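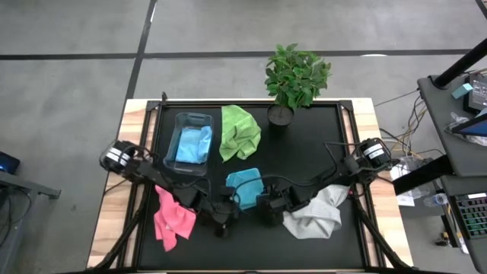 The towel table, with both arms over the mat

Hi all! A few of you asked for pictures from the week the folding setup gave us so much trouble, so I finally made a page for it. Short version - the left gripper kept closing a little late, and a late gripper on a folding job means you get a lump where you wanted a fold. We had 429 runs in the log before anyone was willing to call it a fault and stop blaming the towels.

Sun-ja Noh was the first to say the cable was the problem. The arms carry their cables on the outside and they hang down underneath, and terry cloth just loves to grab things. One pull from a heavy towel and the connector at the wrist would back out by a hair. It still worked, mostly, which made it so much harder to find! Settimio Costa swapped the finger pads, then the motor, then the power supply (sorry, Settimio), and every time it behaved for a bit and then went right back to being late.

The part that worried me was the day it didn't let go. The left arm held on, the right arm kept pulling as if everything was fine, and the whole thing went tight before Fitriani Tuhumury hit the stop. No injuries and nothing broken, but her hand had been on its way in to straighten a corner, and I didn't sleep great that night.

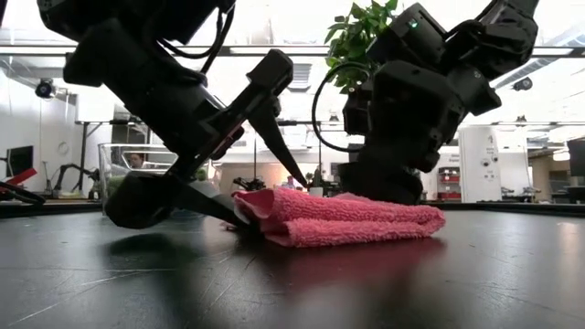

So we have new rules. Hands stay out until the arms are stopped, and I mean stopped at the button, even if the program says it's waiting. If one gripper reports late, both arms quit pulling. Paweena Wattanapong wrote that check in an afternoon and then spent a lot longer making it less jumpy, since the first version quit up to 32 times in one session. Ha!

The connectors now have a little clip that Si-eun Yook drew up, and the cables get looked over every 49 folds. Pink is still my favorite for testing - you can spot a bad layer from across the room. I'd like to see 3,000 folds with no late closes before I call this one fixed, and we aren't there yet. If you've had a connector creep loose on a moving arm, write and tell me how you held it down. I'll add more pictures in September when the count is higher.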